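Visit report, Picard Hall open day, Valtham, 2022-10-21

The badge printer was down, so we toured the manipulation lab with our names written on masking tape. Mine fell off before the elevator. Coffee was in the other building.

Sun-ja Baek ran the first half. Her group wants to know whether a grasping policy trained only in simulation gets better when you add more kinds of objects or just more tries with the same ones. They call the setup Ernine. The short version is that variety wins. With 200 object models the policy picked up the requested item in 722 of 2,293 test trials. With the full library it managed 2,197 of the same trials, and the total number of training attempts was identical. Someone from Dilthorpe asked if the 96 failures had anything in common. "They're mostly embarrassing," she said, and moved on.
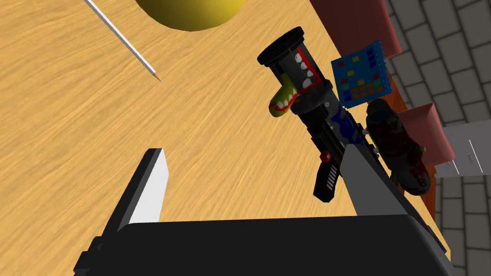 Simulated tables at Ernine are cluttered on purpose, and the object library appears to have been assembled by a seven-year-old with a credit card. I spent a while on the wrist view with the black toy blaster, the one with red-lined jaws and white teeth on its barrel, and the gripper's right finger reaching up beside it. Hamidreza Hassanpour, who builds the tables, likes awkward shapes like that – a fin sticking out of a barrel gives the planner something to argue with. A plain yellow ball, he told us, teaches it very little after the first day.

Real-arm results are due in March. I asked to see the arm and was shown a door.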